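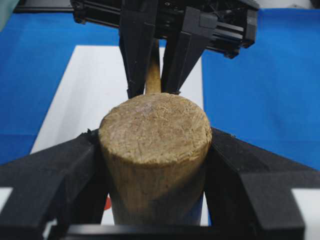

Two-arm handover: what to do when both grippers hold on and neither lets go

Last updated December 23, 2022
Applies to: Natmont twin-arm cells with Flikari two-finger grippers, controller software Kashyap 4 and later

A handover stall is the fault where one arm has passed a part to the other, both sets of fingers are closed on it, and the cell stops with the part held between them. With a wooden part like the one here, one gripper has the thick end and the other has the thinner shaft. The wood doesn't give much, so any small difference in where the two arms think the part is turns into force straight away.

The cell at our Oltura workshop stalled like this on and off for most of a month. In the end there were two separate causes, and clearing one of them hid the other for a while. The steps below are in the order we now use. Allow about 60 minutes the first time, most of it spent on the release and the regrip test.

What the fault looks like

The pendant shows "Handover timeout" or "Force limit, arm B", sometimes both. The arms are still, the drives may or may not be on, and the fingers of both grippers are closed. There is usually no noise. If you hear a faint buzz from one of the wrists, that arm is still trying to reach its target and is pushing against the other one.

Check the log before you clear anything. Clearing the message on this controller also clears the last force readings, and you will want those later.

Before you touch the part

1. Press the emergency stop. A pause from the pendant isn't enough. In a pause both arms stay under power and either one can move when the pause ends.

2. Wait for the drive lamps on both arms to go out. On a Natmont cell the second arm can lag the first by a few seconds.

3. Lock the isolator and keep the key on you.

4. Find out whether your grippers hold or release when power goes. Flikari electric fingers hold. Some older pneumatic ones on the same wrist plate open slowly as the air bleeds off, and the part will drop. Lay a folded cloth under the part either way.

5. Keep your hands out of the gap between the two sets of fingers. There can be spring load in the wrists even with the drives off. If one gripper lets go, the other arm can jump sideways by a centimetre or more, and that is plenty to trap a fingertip.

Do not pull the part out by hand. We did this the first time. The part came free, but one finger pad was torn and the fingers were no longer parallel, which gave us a fresh fault the following morning.

Releasing the part

1. Decide which arm will keep the part. Choose the one that has hold of the thicker section, if there is a choice. A thin shaft turns in the fingers more easily and is more likely to swing when the other gripper opens.

2. Support the part from below with a block or a padded stand. The support should just touch. If you wedge it in tightly you are adding a third force to the two you already have.

3. On the arm that will let go, use the manual release screw on the side of the gripper body. Turn it a quarter turn at a time with the hex key from the cell toolkit and stop between turns. You are looking for the moment when the part relaxes.

4. When the fingers are clear of the part on both sides, stop turning. There is no need to open them fully.

5. Unlock the isolator, restore power, and choose "Recover, single arm" on the pendant. Move the free arm straight back along its own axis. Use the lowest speed. Don't swing it sideways until the finger tips are well past the part.

6. Now bring the other arm down to the table, rest the part on it and open the fingers as normal.

If the part can't be supported from below, have a second person hold the support while you work the screw. That person should have the emergency stop within reach and should be told in plain words what is about to move.

Reading the log

Export the handover record and open it next to the programme. There are three numbers worth having.

Grip force on each side. Our limit for this part is 72 newtons. In the stalled runs the receiving arm was well within that, and the giving arm was over it.

Time between "received" and "release sent". It should be short and it should be much the same every time. On good runs ours was 117 milliseconds. On bad ones the release was never sent at all.

Side load on the receiving wrist. If this climbs smoothly as the fingers close, the arms are out of line. If it stays flat and then jumps, the part has shifted or turned in the fingers.

Write these down for several runs, good and bad. One bad run on its own won't tell you much.

Cause one: the arms don't agree on where the part is

Each arm has its own idea of where the middle of the table is. If the base of one has been moved, or the table has been leaned on, or someone has loaded an old calibration file, the receiving fingers close slightly to one side. One finger touches first and pushes. The giving arm resists, the side load goes up, and the controller never sees the steady grip it is waiting for.

To check it:

1. Fit the pointed calibration tips to both grippers.

2. Drive both arms to the shared check position. The tips should nearly meet.

3. Measure the gap in each direction with a feeler gauge. Anything over half a millimetre needs a new calibration.

4. Move both arms to a second position near the edge of the table and measure again. A pair that agrees in the middle and disagrees at the edge has a rotation error, and shifting the offset won't cure it.

Ours was out by well over a millimetre at the edge. We ran the full calibration, and the side load fell to almost nothing. We took this as the end of the matter and put the cell back to work. It stalled again two days later.

Cause two: the part turns or slides in the fingers

Rough-cut wood is a poor thing to grip. The end grain sheds fibres, the fibres collect on the pads, and the pads lose their hold a little at a time. A smoother shaft has the opposite trouble: it is clean enough, but two flat fingers touch it only along narrow lines and it can roll.

When the part slips, the controller sees the grip force dip, closes the fingers further to make up for it, and waits for the reading to settle. If both grippers do this at once they chase each other. That was our second cause, and it had been there all along. The bad alignment had been stopping the cycle before it got far enough to show.

To check it:

1. Draw a pencil line along the part, crossing from the thick end on to the shaft.

2. Put a matching mark on one finger of each gripper with a paint pen.

3. Run the handover at a quarter speed and stop it once both grippers are closed.

4. Apply the emergency stop and isolate as before, then look at the marks. If the pencil line has moved away from the finger mark, the part has turned.

5. Repeat at full speed. Slipping often shows only when the giving arm brakes.

Putting it right

Clean the pads with a dry brush first, then a cloth barely damp with alcohol. Let them dry. If the surface is shiny or has a groove worn in it, change the pads on both fingers together. New pads on one side only will pull the part off centre.

Brush loose fibres off the cut end of each part before it goes on the table. A quick rub with medium sandpaper round the rim helps as well.

In the gripper settings, turn off "auto tighten" on the receiving side. Leave it on for the giving side. With only one gripper correcting itself, the reading settles. In Kashyap 4 this is under Handover, Advanced, and it needs a restart to take effect. The pendant doesn't tell you that.

Lower the closing speed for the last few millimetres. We did not change the force limit, and I'd advise against it. Raising the limit will make the message go away for a time — and it will also mean that the next stall is stored in the wrists as a heavier load, with somebody's hands near it.

Testing before you hand the cell back

Run 41 handovers with the guard closed and someone at the stop. The odd number comes from our test sheet, which does one slow run and then four sets of ten at working speed. Change the part between sets so that you aren't testing one lucky piece of wood.

Look at the log after each set. Grip force should level out on both sides, and the release should be sent every time. If there is a single timeout, go back to the pencil line check before doing anything else.

Save the new calibration file under a new name and delete the old one from the controller, or at least move it off the pendant menu. Ours had been reloaded by mistake after a software update, and that is how the first fault got in.

Finally, fill in the fault sheet, with both causes if you found both, and hang it on the cell door for the next shift.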